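Comparing Two Grippers for Soft Objects in Simulation
Segundo Escobar
Project report, May

1. Purpose

The project compared a two-jaw parallel gripper (Welinov) with a multi-fingered gripper (Kelemen) on soft objects. All work was done in the Firkance simulator. No hardware was used.

2. Setup

Both grippers were mounted on the same arm model and driven by the same position controller. The physics step was 2,000 per second. Finger force was capped at 15 N for both grippers. The main test object was a deformable sponge. Rigid objects, including a cylinder and a large sphere, shared the workspace so that the planner had to deal with clutter.

A trial had three stages: approach, close, lift. A grasp counted as held if the object stayed off the floor for 13 seconds. Each gripper was given 30 trials with random start poses.

3. Results

The Welinov held the sponge in 15 trials and the Kelemen in over 20. Most Welinov failures happened during the lift, when the sponge bent out of the jaws. The Kelemen failed mainly in the approach stage - its links are wide, and the planner rejected poses close to the sphere. 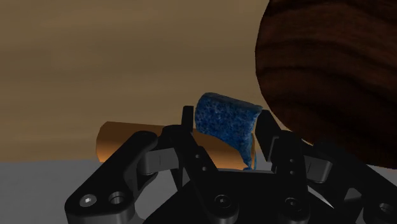
Contact force was harder to compare. The sponge mesh deforms unevenly when it is pinched between fingertips, and the reported force jumps from one step to the next. I smoothed the values before plotting, which hides short peaks. A finer mesh reduced the jumps but made each trial too slow to repeat the full set.

4. Open issues

Friction was taken from the Gurkilwood material table and not measured. The value for foam is probably too high. The Kelemen trials should also be run again with lower finger stiffness - the default was tuned for rigid parts.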